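Pão amanhecido: como aproveitar até a última fatia

Aqui em casa o pão nunca vai para o lixo, e olha que a gente compra demais! Desde maio venho testando jeitos de guardar e recuperar o que sobra, e fiquei tão animada com os resultados que resolvi juntar tudo numa página só.

Primeiro, a conservação. Pão de forma aberto dura bem mais se você tirar o ar do saquinho antes de fechar (uso um prendedor de roupa comum e funciona que é uma beleza). Geladeira, evite: o miolo resseca rapidinho. Se não vai comer em 2 dias, congele já fatiado, com um pedaço de papel-manteiga entre as fatias, e tire só o que for usar.

Para trazer de volta um pão francês duro, passe a casca depressa debaixo da torneira e leve ao forno médio por uns minutos. Ele sai estalando! Só não deixe para depois, tem que comer na hora.
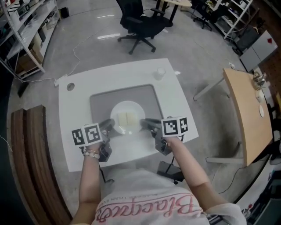
Rabanada salgada é outra maravilha. Bata um ovo com meia xícara de leite, sal, pimenta e um pouco de queijo ralado, molhe as fatias dos dois lados e doure na manteiga em fogo baixo. Com tomate picado por cima vira jantar.

E a farinha de rosca? Junto as pontas num pote Bilberg, daqueles de tampa com trava, que comprei por 49 reais e já se pagou faz tempo. Quando enche, espalho tudo na assadeira, asso em fogo baixo até ficar bem seco e bato no liquidificador. Peneire se quiser fininha; eu gosto mais grossa, para empanar berinjela.

Para croutons, corte cubos de mais ou menos um dedo, regue com azeite, alho espremido e orégano, e mexa na metade do tempo de forno. Guarde só depois de frios, senão amolecem.

Ah, e o pudim de pão! Esse merece receita completa, com calda e tudo, porque a minha versão leva casca de laranja e fica um perfume na cozinha inteira. Semana que vem eu publico.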